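브라르나 마을의 헌책방에서 나는 로맨스 소설 칸을 맡고 있었다. 맡았다고 해 봐야 책방에서 일하는 사람은 주인 할머니와 나 둘뿐이었고, 할머니는 추리소설 말고는 쳐다보지도 않으셨으니 자연스레 그렇게 되었다.

그해 12월, 손님 하나가 《트레라드의 겨울》 3권을 찾으러 왔다. 목도리를 코끝까지 두른 남자였는데, 2권 마지막 장에서 여주인공이 기차를 놓친 뒤로 도무지 잠을 못 잔다고 했다. 그 마음을 내가 왜 모르겠는가! 나도 그 대목에서 책을 이불 속에 던져 넣고 한참을 씩씩거렸던 사람인데. 하지만 하필 3권만 없었다. 트랄룸 출판사가 문을 닫기 직전에 딱 1,000부만 찍은 책이라, 나도 도서관에서 빌려 읽은 것이 전부였다.

"그럼 얘기라도 좀 해 주시겠어요? 기차를 놓치고 나서 어떻게 됩니까?"

나는 안 된다고 했다. 그런 장면은 남의 입으로 들으면 못 쓴다고, 연락처를 두고 가시면 꼭 구해 드리겠다고 큰소리를 쳤다. 남자는 웃으면서 장부에 전화번호를 적었다. 글씨가 참 동글동글했다.
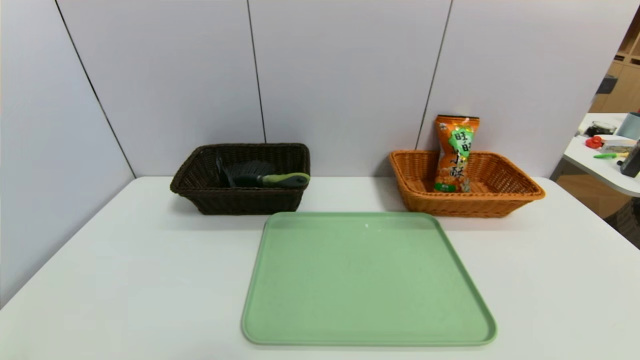
그날부터 나는 저녁마다 이웃 도시 책방들에 전화를 돌렸다. 창고에 책이 3,962권이나 있다던 한 서점 주인은 찾아보겠다고 하고는 감감무소식이었고, 어떤 분은 자기도 그 책을 찾는 중이라며 여주인공 흉을 한 시간이나 보셨다(나는 물론 끝까지 편을 들었다). 남자는 남자대로 퇴근길이면 들러서 소식을 물었다. 없다고 하면 서운해할 법도 한데, 어째서인지 번번이 다른 책을 한 권 골라 들고는 난로 옆에서 80쪽쯤 읽다 갔다.

책은 눈이 다 녹을 무렵에야 왔다. 한 강 건너 작은 책방에서 보낸 소포였다. 나는 포장지를 뜯어 놓고 오래 앉아 있었다. 이걸 건네고 나면 저녁마다 종소리를 기다릴 일도 없겠구나 싶어서, 못난 마음에 책을 서랍에 넣었다가 도로 꺼냈다.

남자는 책을 받아 들고 첫 장을 펼치더니 금세 덮었다.

"여기서 읽어도 됩니까? 하루에 한 장씩만요."

할머니가 추리소설 너머로 헛기침을 하셨다. 나는 난로 옆 의자를 끌어다 놓고 물을 올리러 갔다.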